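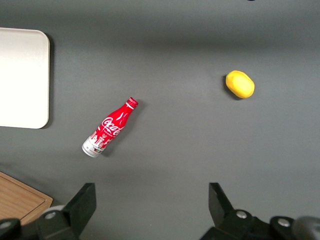
White tray on a gray tabletop.

Section 4: Setting up keyword tracking in Kabbaj

Last updated: 30 Apr 2020

Kabbaj is the product research add-on that ships with Festia, the seller dashboard from Zesbridge. The sales page says it will "find your next winner in minutes." I have run it on my own store since March and would not put it that way. It gives you search volume guesses and a list of listings that compete with yours. Some of those guesses are decent. Set it up as below and you will at least know which ones to ignore.

You need a Festia account on the paid plan and a marketplace seller login with admin rights. A sub-user login will appear to work and then show you blank charts.

4.1 Connect your store

1. Open Festia and go to Settings > Channels > Add channel.
2. Pick your marketplace and sign in when the pop-up opens. If no pop-up opens, your browser blocked it.
3. Approve read access only. The screen also asks for permission to edit prices. Uncheck that box.
4. Wait for the status to change from Pending to Linked.
5. Open Kabbaj from the left menu and choose the same channel again. It does not carry over from step 2.

Note: the first import can take up to 8 hours. The progress bar has no connection to the import that I can find. Mine sat at the same spot all afternoon and then the data was just there.

Caution: do not unlink and relink the channel to speed things up. The import starts over and any tags you made are wiped.

4.2 Add a product to track

1. Click Track > New product and paste the listing ID. Pasting the full web address gives an error.
2. Type in your own cost per unit, with shipping to the warehouse included. Leave out the sample costs unless you plan to take them out again later.
3. Enter up to 4 seed keywords. Use phrases a shopper would type, such as "serving tray with handles" – not your brand name.
4. Leave "Smart expand" off.
5. Click Save, then reload the page to be sure it did save.

With Smart expand on, my one test product came back with 1,013 suggested keywords. Most were for things I do not sell, and a fair number were other stores' brand names. Bidding on those costs money and can get you a complaint.

4.3 Read the Opportunity Score with care

The score runs from low to high and turns green when Kabbaj likes a product. The help page does not say how it is worked out. I asked support and got a link to the same help page.

1. Open the product and click the score to see the three inputs under it.
2. Look at the Reviews input first. If it is gray, there is no data behind it, yet the total still shows as if there were.
3. Compare the monthly sales guess with your own orders for a product you already sell. On mine the guess was 2 times the real figure.
4. Write that gap down and apply it to everything else you look up in the same category.

Note: the same gap will not hold in another category. Run the check again there.

Caution: do not place a supplier order on a green score alone. The Brurkemton template that Kabbaj offers for "launch budgets" takes its sales guess straight from the score screen, so a bad number ends up looking like a plan.

4.4 Turn off the extra emails

1. Go to Settings > Alerts.
2. Uncheck Daily digest, Trend watch and Partner offers.
3. Keep Listing changed. It is the one alert I have found useful.
4. Check the page again after each Festia update – Partner offers has come back on for me before.

Shares: 8
Comments: 2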